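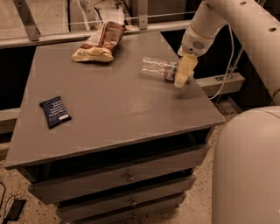

Olga Henríquez wrote after my last report to ask whether the Fovau open day is worth the drive if you have no professional interest in packaging, and whether children would get anything out of it. Yes to the first. On the second, I would say ten and up, and bring ear protection for the film hall even though they hand out foam plugs.

I went on 10/11/21. Fovau is on the east side of Nundville, past the grain silos, and the sign is easy to miss coming from the highway. Parking is free but the gravel lot has 50 spaces and fills early. After that you are sent to the field behind the tire shop, a ten-minute walk with no sidewalk for part of it. Sign in at the side door. They take your name, give you a sticker and a hairnet, and put you in a group.

The subject of the day is everyday food packaging, the kind you open and throw away in a minute. Snack bags, water bottles and bar wrappers are the three the guides kept coming back to. A shiny brown and cream bag, a clear ridged bottle with a red, white and blue label, a small navy wrapper with light print: most people have something close to that on a table at home, and I had not thought much about how differently they are put together.

The film hall comes first. Rolls of printed film come in on pallets, get slit to width and go onto the forming machines. Our guide had a loose strip that she passed around so we could feel the inside and outside surfaces. She explained that a snack bag is usually several thin layers bonded together and that this makes it hard to recycle. She did not dodge the point when a man in our group pressed her on it. The company has a single-material film in trials, and she said the seals are still not good enough at the speeds they run.

You also learn to read a bag here. The seam down the back is made first, then the bottom, then the product drops in and the top is closed. I have since checked this on everything in my kitchen.

Next is the bottle room. It is smaller, warmer and much louder. The preforms look like test tubes with a screw top and they are blown up to full size in a mold. We were told the ridges on a water bottle are there for stiffness, and that thinner walls need more of them. Labels go on afterward as a wraparound band. There is a window at waist height where you can watch this part, and a second one higher up that is mostly steam and glare. Take the lower one.

The bar line was my favorite - quiet, and you can stand close. Each wrapper is a tube of film pulled around the bar, sealed underneath and crimped at both ends. Batch 3719 was on the board when we came through, a run for a customer in Cumamdale. The operator stopped for 2 minutes to show us a roll that had drifted, so that every name was printed half on one bar and half on the next. Those go in a bin, and the food is used for animal feed.

The last stop is a test room where packs are squeezed, dropped and left in a hot cabinet. They had us try opening bags from different batches and mark which one tore badly. Mine all tore badly. Results go up on a sheet by the door.

Lunch is from the Farías truck in the yard. The pork sandwich is fine, the line was slow, and there is little shade. You can bring your own food, but it has to stay outside the production area along with drinks and gum. There are benches by the loading dock.

A few practical things. Closed shoes are required and they do turn people away. Photos are not allowed in the film hall. There is one restroom, near the sign-in desk, and you cannot get back to it once the tour starts. The full loop took our group a little under two hours. Anyone who uses a wheelchair should call ahead, as the bar line is up a flight of stairs and the freight elevator has to be booked.

The September open day is usually the quieter one, according to the desk. Each date is limited to 100 visitors and sign-up is by phone only.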